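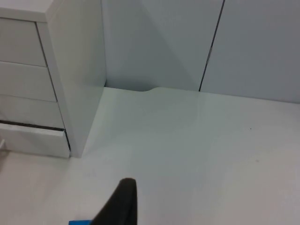 Station 2, four-drawer unit at the left of the table, gripper at the front.

Budgeting for a second arm: replace the gripper fingers or the whole gripper?

Posted by Andau
Our department operates one tabletop arm for drawer opening and closing work and has been asked to submit an equipment plan by November. The plan must cover a second station of the same kind, including the table, a white drawer cabinet without visible handles, and gray partition panels behind it. We have received a quotation from Kivico of $2758 for a complete gripper with wrist camera. Spare fingers are listed separately at $212 per pair. We would appreciate guidance on two matters. Should spare fingers be entered as equipment or as supplies? Is it advisable to purchase a second complete gripper as a reserve at the outset?

Posted by Chou
In our institution, any item below the capital threshold is entered as supplies, and fingers fall well below it. Please confirm the threshold with your own finance office. We allow 3 pairs per station per year. Handleless drawers are demanding on fingertips, as the tip must work into a narrow gap, and we replace ours more often at that station than at any other. We did not purchase a reserve gripper in the first year and have not regretted it. The delivery period was 19 working days when we last ordered, and your plan should state whether a stoppage of that length is acceptable.

I would also recommend a separate line for the furniture. Ours was omitted, and the request had to be resubmitted.

Posted by Brokar
Buy the reserve. Prices only go up.

Posted by Andau
Thank you both. We will enter the fingers as supplies and list the table, cabinet and panels on their own line. The reserve gripper will be shown as an optional item for the second year.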